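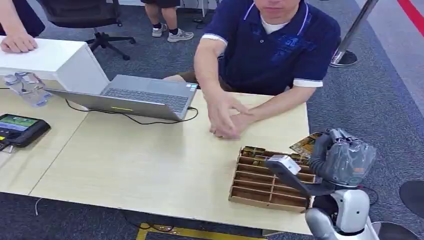
Saller Shared Tables

Notes and data for the work tables in the second-floor room. Kept by Silvia Halás, with corrections from Ottmar Seidel.

What is in here

tables.csv – one row per table, with size, surface and position in the room
items.csv – things left on or stored at a table, one row per item
rules.txt – the current house rules, same text as the sheet by the door

Columns in items.csv

table_id: the number under the tabletop
item: short everyday name, lower case (laptop, water bottle, office chair)
kind: furniture, electronics, drink, paper or other
stays: yes if the item belongs to the table, no if somebody should take it home

Cabinets are listed as furniture even when they stand on a table. Cables get their own row only if they stay behind after the laptop is gone. Chairs are entered under the nearest table and move often, so don't rely on that field.

Limits

items.csv stops at 300 rows. Older rows were dropped in December, when Henrik Wendt merged the two lists. Tables 2 and 12 swapped places after that and tables.csv has the new positions – rules.txt still has the old ones.

Names of people using the tables are not recorded.

Changes

Send corrections to Pavithra Kaimal with the table number and the row as it should read. Please don't sort the file before sending it back.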